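## 3. Project organisation and collection of demonstrations

### 3.1 Setting and participants

The project formed the practical half of the second-year module in applied robotics at Skaliston College. Forty students enrolled, and all of them took part in the collection of demonstrations; a smaller number went on to train and test policies in the following term. The module was led by Rosimeire Assunção, and the hardware workshops were run by Ronaldo Amaral. Neither was involved in marking the reports on which Section 5 draws.

Students worked in groups of 4. Each group signed out one hand-held gripper from the Aasen workshop and kept it for two weeks. The grippers carry a wide-angle camera above the fingers and are operated by hand, so that a student can record a manipulation task without access to a robot arm. The college owns only one arm suited to this kind of work, and in earlier years the queue for it had been the main complaint in module evaluations.

### 3.2 Choice of task

The task set for all groups was the handling of clothing in domestic rooms. It was chosen over the block-stacking exercise used previously, for which students had tended to produce near-identical recordings on the same laboratory bench. Clothing has no fixed shape, and a garment seldom lies the same way twice. It was also expected that students would have no difficulty in finding material to practise on.

Three operations were defined in the handbook: picking up a garment from a surface, moving it to a second position, and laying it flat. Groups were free to combine these in any order, provided that every episode began with the fingers open and ended with the garment released. No limit was placed on the type of garment, although the handbook advised against anything with loose beads or long cords, which had caught in the linkage during the pilot.

Before any recording outside the laboratory, each student completed a short training session and signed the privacy form. The form required that other members of the household be told of the recording, and that letters, screens and photographs of people be put out of view.

### 3.3 Recording in student accommodation and family homes

Recording took place in April. Groups were asked to use as many different rooms as they could reach without special travel, and to leave furniture and soft furnishings where they were normally kept. The second instruction proved harder to follow than the first. Several students reported in their logbooks that they had tidied the room before starting and had then been asked by their group to record again.

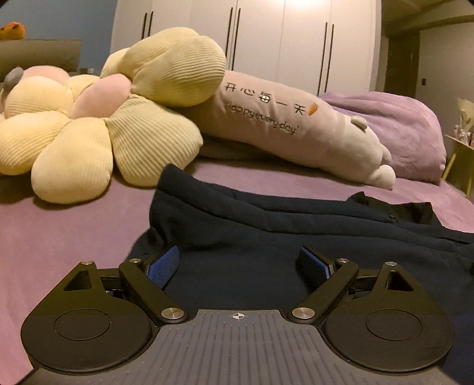

**Figure 4.** View from the gripper camera during a clothing episode in a bedroom, with the finger pads against a navy garment.

The variety of backgrounds was treated as a property of the data set to be recorded and discussed, and students were required to enter a short note on each room in the episode log. Beds received particular attention in these notes. In Figure 4 the garment is dark and stands out well from the lavender sheet, but the cushions behind it are also soft, rounded and made of cloth, and a method that looks only for fabric would have little reason to prefer one over the other. Students in the groups concerned raised this point themselves at the mid-term review, and it led to a change in the labelling procedure: from that stage onwards, the target garment was named by type and colour in the log before the episode was recorded.

A second matter was the weight of the fabric. Thin shirts could be lifted by a single fold, whereas thick items required the fingers to be brought down close to the cloth and closed slowly. Students were told to retain failed grasps in the record, marked as such, and not to restart the episode. Compliance with this rule was uneven. Two groups returned no failed grasps at all in their first week, which the teaching staff considered unlikely, and the rule was explained again in the next workshop.

### 3.4 Checking and acceptance

Episodes were uploaded to the module's Stukent folder at the end of each day. Every file was then checked by a student from a different group, using a form with four headings: start and end position, visibility of the fingers, correctness of the label, and privacy. A reviewer could accept an episode, return it with a comment, or refer it to the teaching staff. Referral was reserved for privacy questions – chiefly a person passing a doorway, or a name visible on a parcel or timetable.

After checking, 3,563 episodes were accepted. Groups differed considerably in how many they contributed. The minimum required for a pass was 100 accepted episodes per group, and all groups met it, although one did so only after an extension had been granted on account of a damaged cable. No additional marks were given for larger numbers. This decision was criticised by some students at the final meeting, who felt that the effort of collecting beyond the minimum should have been recognised. The staff view was that a reward of that kind would encourage short and careless episodes.

The reviewing work itself was assessed. Each student submitted a one-page account of the episodes that he or she had returned, with reasons. These accounts were, on the whole, more careful than the logbooks, and several identified faults that the form had not foreseen, among them poor lighting late in the evening and cloth covering both fingers for most of an episode.

### 3.5 Preparation of the training sets

The accepted episodes were divided by room, so that no room appeared in both the training and the test portion. Students had at first proposed a division by episode, and the difference between the two was made the subject of a seminar led by Assunção. The processing scripts were those supplied with Astetti, the module's own teaching package, with minor changes made by Amaral to accept the revised labels. The results obtained by each group on the common test portion are given in Section 4.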